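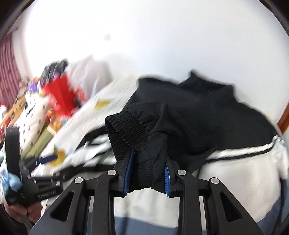
Where Do the Coats Go? Lost Property at Pretside College
Project report, Social Research Methods module
Shadi Akl and Rasa Mets

1. Introduction

Our module handbook says a good research question should "arise from lived experience". Ours arose when Rasa left a coat on the back of a chair in the canteen in April and went to ask for it the next morning. She was sent to reception, who sent her to the library, who sent her to the sports hall, who sent her to reception. The coat was behind the desk the whole time, under a box of other coats. By then we had most of a literature review's worth of questions and a topic our tutor described as "at least small".

The report looks at what happens to clothing left behind on the Pretside site: where it is handed in, how long it stays there, and why so little of it is ever collected. We also compare Pretside with the college's other site at Okadville, which has the same rules and, as far as we could see, ignores different parts of them.

2. Background

There is less written about lost property than you would hope. Most of what we found was about railways and airports, where people lose things on a grand scale and somebody has a budget for it. The college policy is a page and a half long. It says that items should be handed to reception, labelled with the date and place found, kept for one term and then given to charity. It doesn't say who does the labelling. This turned out to matter.

The only other source was a student project from an earlier year, which we found in the library under "Catering". It recommended a central lost property cupboard. There is now a central lost property cupboard. It contains the Christmas decorations.

3. Method

We used three methods, mainly so that we could write a paragraph on each.

First, we went through the lost property book at reception. It is a hardback ledger with 1,344 entries, the earliest in handwriting neither of us could read. We typed every entry into a spreadsheet under item, place found and collected or not collected. Shadi typed and Rasa read aloud, and we swapped when one of us lost our voice or our temper.

Second, we interviewed 14 students and staff who had lost a piece of clothing on site. We found them with a poster. The poster was itself handed in at reception as lost property, and has its own entry in the book.

Third, we visited every place on the Pretside site where things are handed in. The policy names one. We found 19, if you include the radiator outside the music room, and after some argument we did include it, because three people in our interviews had got things back from it.

4. Findings

4.1 The book

Coats and jackets were the most common items of clothing, followed by scarves and then single gloves. Most were never marked as collected. We can't say for certain that they weren't collected, since the column for this is very narrow and some of the staff seem to have used it for phone numbers.

The descriptions were a problem. A huge number of entries say only "jacket" or "black jacket". Anyone phoning up to ask about a black jacket is told, truthfully, that there are lots. One entry reads "jacket, nice". It was collected.

4.2 The interviews

People did not look very hard. Most asked once, in one place, and gave up. Several said they felt silly asking, and one member of staff said he had bought the same coat again and then found the first one in his car, which we have coded as "other".

People who had labelled their clothes got them back more often, though nearly all of them were embarrassed about it. "My mum did it," said one second-year student, before asking us to make sure she was anonymous.

4.3 The two sites

At Okadville everything goes in a single open rail by the main doors. There is no book and no label, and nobody at the desk to ask. We expected this to be worse. Students there told us they simply walked past, saw their own coat and took it. When we asked whether anyone ever took somebody else's, there was a pause, and then a general feeling that it probably evened out.

5. Discussion

Pretside keeps better records and Okadville seems to give back more coats. We would like to draw a large conclusion from this about institutions, but we only visited Okadville 2 times and it was raining for one of them, which may have affected how many coats were on the rail.

6. Limitations

We did not weigh or value anything. Our sample is made up of people who read posters. One of the researchers had a personal interest in the outcome, and wore it to the presentation.

7. Recommendations

Put an open rail by the main doors at Pretside for a trial term.
Add a line to the book for colour, size and anything in the pockets.
Agree on one place for handing things in, and put up a sign saying so at the other 18.
Move the Christmas decorations.

Appendix A (interview questions) and Appendix B (the spreadsheet) are handed in separately. Appendix C was left on the bus and we have reported it.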